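Capítulo 7
Estoques: quanto guardar e quando pedir mais
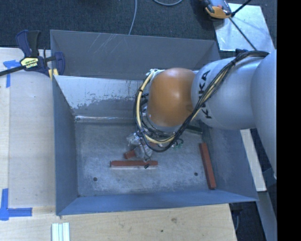
Comecei a me interessar por estoques por causa de uma briga. Eu trabalhava na Grodeck, uma distribuidora de peças de reposição, e o Walter Ospina, do financeiro, vivia reclamando de dinheiro parado na prateleira. Do outro lado da sala, a Yolanda Ñahui, das vendas, reclamava de perder cliente por falta de peça. Os dois tinham razão, e eu, recém-formado, ficava no meio tentando parecer ocupado!

Este capítulo é, no fundo, sobre essa briga. Guardar custa: tem o espaço, o seguro, a peça que envelhece e sai de catálogo. Faltar também custa, só que esse custo não aparece em nota fiscal nenhuma, e por isso muita gente o esquece na hora da conta.

Vamos usar um caso até o final do capítulo, então vale a pena anotar os números. A Grodeck vendia 2928 juntas de vedação por ano (um item sem graça, barato, perfeito para aprender). O fornecedor, a Hellwig, só aceitava pedidos a partir de 300 unidades. Quando cheguei, a regra da casa era comprar 629 de cada vez. Perguntei ao Jairo Taipe, do almoxarifado, de onde tinha saído esse número. Ele achava que era o que cabia num pedido antigo, de outro fornecedor, e que o valor tinha ficado no sistema.

Façamos a primeira conta. Se a demanda é regular e cada lote chega quando o anterior acaba, o estoque sobe até 629, desce até zero e sobe de novo – o famoso dente de serra, que você vai desenhar tantas vezes que vai sonhar com ele. O estoque médio é a metade do lote, ou seja, 314,5 unidades. Se compramos 300 por vez, a média cai para 150, mas o número de pedidos por ano mais que dobra: de 4,65 para 9,76. E cada pedido tem seu custo, com frete, conferência e papelada.

Repare que ainda não falei qual dos dois lotes é melhor. Falta saber quanto custa fazer um pedido e quanto custa manter uma junta guardada durante um ano. Com esses dois valores chegamos ao lote econômico, na seção 7.2, e eu prometo que a dedução cabe em meia página (quem fugiu das derivadas no capítulo 3 pode voltar lá agora, eu espero).

Na seção 7.3 a demanda deixa de ser comportada. Em maio, por exemplo, as oficinas compravam muito mais, e aí o dente de serra entorta todo. É onde entra o estoque de segurança, o assunto preferido da Yolanda.

Antes de seguir, pegue papel e refaça as contas acima com um lote de 317 unidades. Guarde o resultado, pois ele volta no exercício 4.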